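Second chamber for Tunari: elected, drawn by lot, or none at all?

prustwood_pete
Jun 3, 2019
I've just finished reading the draft charter and I'm properly excited! For anyone who hasn't got to it yet, article 7 gives the upper house a delaying power of 80 days over any bill except the budget. Members drawn by lot, one term each. I love it. People with no seat to defend can say what they think.

Rawat
Love the enthusiasm, but a delay isn't a check. A government with a majority sits it out and passes the same bill in July.

prustwood_pete
But it has to pass it in public, with the objections printed alongside! That counts for a lot, I think.

cevis_reader
Theresia Leitner's pamphlet is brilliant on this (76 pages and I read it in one go). She says delay only works if the courts can look at the bill while the clock is running. The draft has no such reference, so I'm halfway between you two.
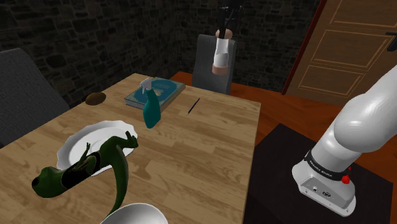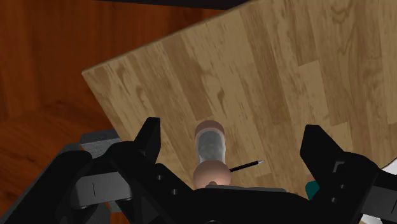 Two renders, the first with the crocodile on the table

Rawat
Leitner also wants the members elected, Pete. You can't have half of her argument.

prustwood_pete
Fair, I'd missed that. Still for the lottery though! 210 members picked from the whole roll would be a wonderful mix, and the parties couldn't fill it with their friends.

marsh_lane
And who do you vote out when they get it wrong? I'd sooner have one chamber and a supreme court with some teeth.

cevis_reader
Then who appoints the court? Article 12 leaves it to the president alone, and that worries me far more than the lottery does. Has anyone got the older draft? I'm sure it had a confirmation vote.

Rawat
I have it somewhere, will dig it out tonight.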